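Floor Condition and Slip Hazard Checklist - Greltier Building

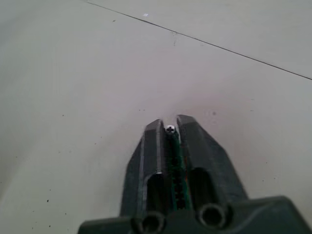
Page last changed: September, 9:05 a.m.

Scope: all light gray floor surfaces on the ground level, including the Bredo storage room and the connecting corridor. Completed checklists are to be returned to Kgomotso Nkosi, Facilities Office, before the close of the shift.

1. Floor free of loose items, cords and packaging
Result: Satisfactory
Comment: None.

2. Surface free of spills and residue
Result: Satisfactory
Comment: Checked again after the noon delivery. No residue found.

3. Joints and edges level, with no raised sections
Result: Action required
Comment: Two raised edges noted in the corridor, both on the side nearest the storage room. Mark with tape until repaired.

4. Door mats flat and secured
Result: Satisfactory
Comment: The mat at the rear entrance is worn at one corner - replace at the next order.

5. Wet floor signs available and legible
Result: Action required
Comment: Five signs are required on this level. Two are missing from the cleaning closet.

6. Cleaning product stored with label facing out
Result: Satisfactory
Comment: Brotari floor cleaner only. Do not mix with other products.

7. Lighting adequate to see the floor along its full length
Result: Satisfactory
Comment: One fixture flickers at the corridor end. Reported to the electrician.

8. Exit routes clear to full width
Result: Satisfactory
Comment: Carts must not be parked here during deliveries.

9. Previous action items closed
Result: Partly closed
Comment: Storage room threshold repaired. Corridor tape still outstanding - carried forward to the next inspection.

Inspected by: K. Nkosi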